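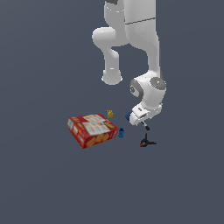 Call for Participants: Growing Kukura Garlic at Home

The Nendard Garden Exchange is looking for 19 households in Avville and the villages near it to grow one variety of garlic over the coming winter and to keep a simple notebook about it. You do not need to be an expert. If you have grown onions, potatoes or a few herbs before, you have enough experience for this work.

Kukura is a hardneck garlic with purple stripes on the skin. Older gardeners in our area remember it well, but it is hard to find at the market now. Our members have kept it in a few gardens on the high side of the valley, where the winters are cold and the snow stays long. We would like to learn how it behaves in lower gardens, in heavier soil and in places with less snow. For this we need more gardens than our own.
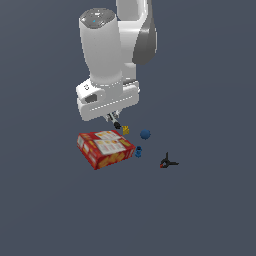
CALLS AND OPPORTUNITIES

What you will receive

Each household receives 900 grams of seed garlic, whole heads, with a printed planting sheet and a notebook. The heads come to you in early fall. We pay the postage. If you prefer to pick them up yourself, you can come to our shed on Ngata Road, and then you can also choose the heads that you like.

You will also be invited to two evening meetings. The first one is before planting and we will show how to break the heads and how deep to put the cloves. The second is after harvest, with tasting. Please bring bread to the second meeting.

What we ask from you

A sunny bed where garlic, onion or leek did not grow in the last three years. A raised bed is fine. Large pots are not suitable for this trial, although garlic can grow in them quite well.

Plant all the cloves within one week, and mulch with straw or leaves. We ask everybody to use the same spacing, which is written on the planting sheet. Please do not mix Kukura with your own garlic in the same row. Last time this happened in two gardens and at harvest we could not say which was which.

Write in the notebook once every two weeks. Three or four lines are enough: the weather, the height of the tallest leaves, any yellow color, any animals. In January you only need to write once, and if the bed is under snow, you can write "snow". In spring we ask for a little more, and the questions are already printed on the pages.

When the scapes appear, cut them from one half of the bed and leave them on the other half. You may eat the ones you cut. They are very good in a pan with eggs.

At harvest, you dry the heads under a roof for three weeks and weigh them. We can lend a kitchen scale. You give us back ten heads and you keep all the others.
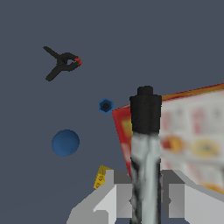 By Junpei Nakajima, Nendard Garden Exchange

I came to Avville as an adult and learned to garden here, from neighbors, mostly by making mistakes in front of them. My first garlic I planted upside down. It grew anyway, with a bent neck, and the heads were the size of a walnut. So please do not be afraid to apply if you think your garden is too small or not beautiful.

We will choose households so that we have different kinds of soil and different heights above the valley. This means a good application can be refused only because we already have three gardens on the same street. I am sorry for this in advance. Persons who are not chosen can be on a waiting list, and in most years somebody moves house or changes their mind before planting.

Gardens at schools and at homes for older people are welcome, but one person must be responsible for the notebook during the school holidays also. Renters are welcome too — please ask the owner first, the garlic stays in the ground until next summer.

There is no payment for taking part and there is no fee. The notebooks will be copied and given back to you. We will put together a short report with the results of all gardens, and we will use only your first name and your village, or no name at all if you prefer.

How to apply

Send us a letter or a card with the following:

Your name, address and telephone number
The size of the bed and what grew there last
What your soil is like, in your own words (sticky, sandy, full of stones)
Whether you can come to the evening meetings
Anything else we should know, for example a dog who digs

Write to: Nendard Garden Exchange, Box 2391, Avville. You can also leave your letter in the green mailbox at 1241 Ngata Road.

Applications must reach us by 30 July 2021. We will answer everybody by post, also those we cannot take this time. If you have a question before you apply, please come to the shed in the morning, when there is usually somebody watering. I am often there myself, and I am happy to explain the notebook to you and show you the dried heads from last summer.

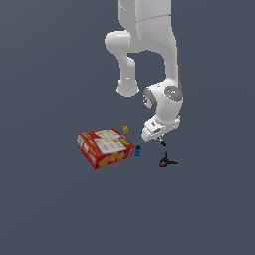 White arm against a gray background. Computer rendering.

Please share this call with a neighbor who has a garden. Applications in other languages are accepted, and we will find someone to read them.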